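Drallow Draft Stopper, two-pack
Reviewed by Nadine Tannous, April 21, 2018

I bought these for the front door, which has let in weather since we moved here. The Drallow is a long fabric sausage with a strip down the back that grips the door. Fitting it took me 5 minutes, and 2 of those went on finding the scissors.

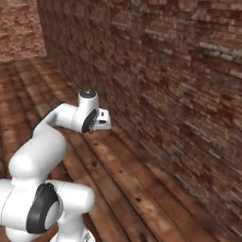
It does keep the cold off my ankles. It also picks up every crumb and hair between the hall and the kitchen, so I now own a very slow broom. The cover unzips for washing, and the zipper has opinions about going back.

My old Fesel one cost less and lasted until the cat found it. The Drallow is sturdier and the cat seems to respect it. I'd buy it again, in a darker color. Ask me in June whether the grip strip has held.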